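Is there an agreed rule set for robot CPU handling on scrap and refurb boards?

Posted by Salamatu Wike, 2024-03-01

I have to write a one-page work instruction for a cell where an arm takes processors out of tower PCs and puts them into sockets. The people at Kistden want to see "the standard" we follow, and I can't find one for this task. What do you put on the page? Grip force, ESD, who may reach in?

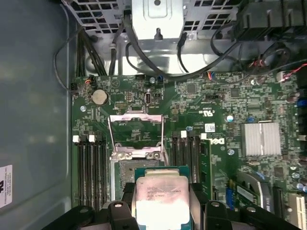
Processor held between the fingers over the open socket, retention frame up.

fodimden_bench

There is no single standard. For the cell itself look at ISO 10218 and do a written risk assessment. For static, use ANSI/ESD S20.20 or IEC 61340-5-1 and treat the fingers like any hand tool - they need a path to ground, and you have to measure it and log it. Ours are checked every November and after any finger change.

Our own page says:

Power cord out of the PC before the arm is enabled.
Load plate fully open and lever released before any approach.
Grip on the package edges only, never on the contacts.
Last 60 mm of travel at reduced speed.
Straight up and straight down over the socket, no sideways moves.
Old paste is cleaned off at a separate station.
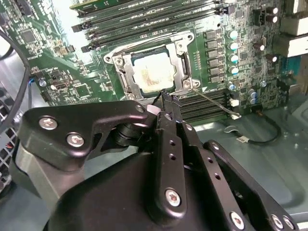

Can someone hold the chassis steady while the arm is moving?
Only if your risk assessment covers a hand in that space. We clamp the chassis and keep hands out until the arm is stopped.

Adebisi

just go slow and you'll be fine. we did 70 boards with no written rules and bent pins on 2. I'd worry more about the cables, tie them back

zoninby_qa

I would not sign off on "just go slow." Two damaged sockets in 70 is a lot if you resell the boards. Write down a stop rule: if the force reading goes over your limit on the way down, the arm backs off and a person looks before it tries again. No automatic retries. Set the limit from trials on dead boards of the same model, and put the model on the page.

Also decide what counts as seated. Ours is flush on all sides, checked by eye before the lever goes down.
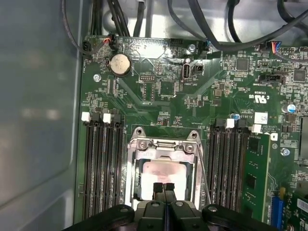
Records to keep

Program version, finger set, ground check result, board model, and every stop with the reason. We keep the last 100 runs on the cell and archive the rest. An auditor will usually ask for the stops first.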